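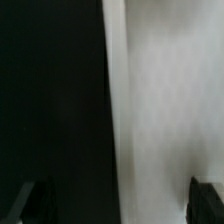 The gripper, open, near a dark surface and a pale one.

Clubs & Classes | After School

February
By a staff writer

The robotics club at Fikudholm meets in what used to be the typing room, and it still has the outlets to prove it. There is one every two feet along the baseboard. "It's the only reason we got the space," says the teacher who runs the club. "They offered us the art annex, which has windows. I asked how many outlets. We are in the typing room."

The club has 17 members and one arm. The arm is called Wivard, a name that won a vote in the fall and that the teacher declines to discuss. It cost 3,000 dollars, most of it raised by selling soup. "I can't eat minestrone anymore," says a junior who handled the lunchtime shift. "I can smell it in my coat."

What the members are doing with Wivard this year is getting it ready for Bakilana, a regional contest in which school teams send an arm to fetch things off a shelf and put them in a bin. A person can do this in a few seconds while thinking about something else. The club has been at it since school started.

"My dad came to open night and watched it for a while," says a sophomore who works on the motion code. "Then he picked up the block and put it in the bin and said, 'There.' He was very pleased with himself. He brought it up again at Thanksgiving."

The members learned early that the arm sees very little. Its camera sits down by the gripper, and at close range it takes in a slice of whatever happens to be nearest. The sophomore scrolls through wrist pictures on a laptop and stops on one that is black down the left and pale gray down the right, with a bright strip between and the tips of two fingers poking up from the bottom corners. I guess a cabinet. I guess a door. She says either would be a respectable answer.

"You get used to knowing nothing," she says. "The edge is the useful part. If you can find an edge, you can ask which way it leans. Ours lean all the time. We thought the shelf was crooked and we spent a whole afternoon with a level. The shelf was fine."

And what was crooked?

"The camera mount. Also, a little bit, the level."

Blur is the other complaint. The arm moves, the picture smears, and the software becomes less sure of itself. The club's current fix is to have Wivard stop before every look, which gives it the manner of someone who has walked into the kitchen and forgotten why. A freshman on the gripper crew is fond of the pause. "It makes people think it's deciding something," he says. "It's waiting for a timer."

The fingers are matte black, a choice the gripper crew defends and the vision crew does not. Against a light wall they show up beautifully. Against anything dark they more or less leave the room. "We asked them for tape," says the sophomore. "Any color. One stripe." The freshman says that tape would peel. The sophomore says that the freshman has never tried tape. They have evidently been over this ground before, and the teacher goes to check on a battery charger that seems to me to be doing well.

Last year the club finished seventh at Bakilana, behind a team from Kindamau whose arm, everyone agrees with some bitterness, was quiet. Wivard is not quiet. It has a whine on the way up and a sort of cough on the way down, and the choir next door has sent two notes. "The second one was just a musical note, drawn on a card," says the teacher. "It's apparently the pitch we're ruining."

I ask what would count as a good year. The junior wants sixth place. The freshman wants to carry a cup with water in it, which is not part of the contest and which he has been asked to stop bringing up. The sophomore thinks about it longer than either of them.

"I'd like it to miss for a reason I can find," she says. "Right now it misses and we all stand there. Then someone says 'lighting,' and we turn a lamp – we have one lamp – and it misses differently."

The teacher has smaller ambitions, at least out loud. There is a bus to book, and the case for the arm has lost a latch, so Wivard will be traveling to the contest with a belt around it. The belt is the teacher's. "I've bought another one," he says. "I'm told I should keep the receipt for the club, but I don't see us getting through any more soup."

The club meets at 3:15 and goes until the late bus. The choir, I'm told, finishes at four.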